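The Split Ring, Considered

The split ring is a length of hardened wire coiled a little under twice around and pressed flat. It has no hinge, no latch and no moving part. Most people own several, replace them only when they lose them, and judge them by one measurement, the outside diameter, which says very little about how well they will hold.

The figure that matters more is wire section. Two rings of the same diameter can differ widely in stiffness, and stiffness decides both how securely the coil closes and how many fingernails it costs to open. Round wire is kind to pockets and easy to thread. Flat wire lies closer, resists being levered apart by a passing key, and takes more effort to start. Wendelin Kuster, who bought hardware for the locksmith supplier Hurkon before setting up his own bench, sorts incoming rings by feel before he looks at the size on the bag.

"Open it once with a thumbnail and let it close," he says. "If you can see daylight between the coils afterward, it goes in the scrap tin."

The gap he is checking for is called set. A spring steel ring returns to closed after a normal opening. A soft ring does not, and each opening leaves it a little wider until a thin key bow can work its way along the coil and out. Heat treatment accounts for most of the difference between a good ring and a poor one, and it cannot be seen from outside. Plating can hide a soft core for years.

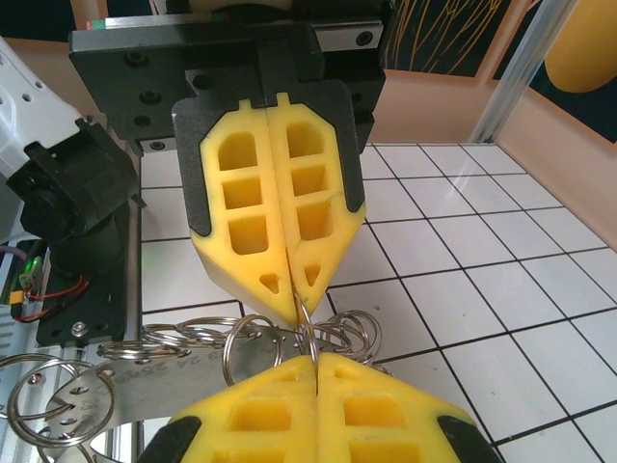

Stainless steel avoids the plating question. It will not shed nickel flakes into a pocket, and it tolerates sweat and salt air. The common grades are softer than carbon spring steel, however, and stainless rings have to be made from heavier wire or hard-drawn stock to hold as firmly. Kuster uses stainless for anything that lives outdoors and plated carbon steel for everything else.

Tags raise separate problems. A paper insert in a plastic window is legible for a season. Stamped metal lasts longer, and engraved metal reads more cleanly when new, though a shallow cut on a brushed surface can be hard to make out under a raking light. For sets that change hands, as in a workshop or a rental building, the character height should be the largest the plate will carry. The hole deserves as much attention as the text. An unfinished edge acts as a file against the ring, and the ring wears first. Deburr both faces.

Hole position also determines how the set hangs. A hole near the end lets a long tag swing free of the keys. A hole near the middle turns it crosswise, where it catches on the pocket lining. A plate with several holes gives the user a choice, and it allows rings to be grouped by door or by floor without a second tag.

The larger the set, the more it matters how the rings are linked. Kojo Tsikata maintains the key cabinets at Jaltum, a storage business with 82 keys in daily circulation, and limits each main ring to 12. Beyond that, he says, the rings bind against each other and staff start turning keys in the lock with the full weight of the bundle hanging from the cylinder. His arrangement is one large ring on the tag and smaller rings threaded to it, each carrying the keys for a single corridor. A corridor can then be handed over without disturbing the rest.

Tsikata opens rings with flat-nosed ring pliers made by Kobori, which have a small step ground into one jaw. The step enters between the coils and holds them apart while the key is fed in. A staple remover does the same job less tidily. A screwdriver tends to twist the coil out of plane, and a ring that has been twisted never lies flat again.
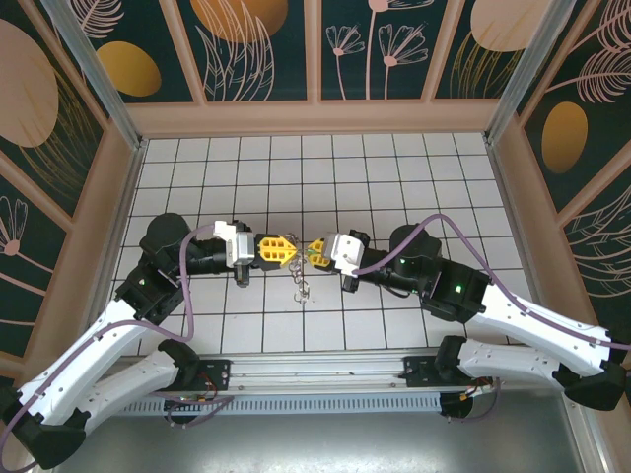
Chain is the usual means of attaching a set to a belt or a bag, and it is usually the weakest component. Ball chain is intended to part under load. That makes it suitable for lanyards and unsuitable for a building's master set. Curb chain lies flat and resists kinking. Cable chain is cheaper, articulates freely and tangles readily when left in a drawer. In all types the failure point is the unwelded link, which opens at the seam well before the wire breaks. Kuster hangs a 15-pound weight from every new length overnight and inspects the seams in the morning.

The Muleo chain he currently favors has closed links throughout and costs more than twice the open-link version. He buys it in coils of 200 feet and cuts it to order. Each end receives a split ring of the same metal as the chain, to avoid a harder part wearing into a softer one.

Maintenance is slight. Wash the set in warm water with dish soap, dry it thoroughly, and run a thumb along each coil to check for set. Put one drop of light oil on any swivel and wipe off the excess. Tsikata does his in January, when the cabinets are emptied for the annual audit, and replaces any ring that shows a gap at the tail.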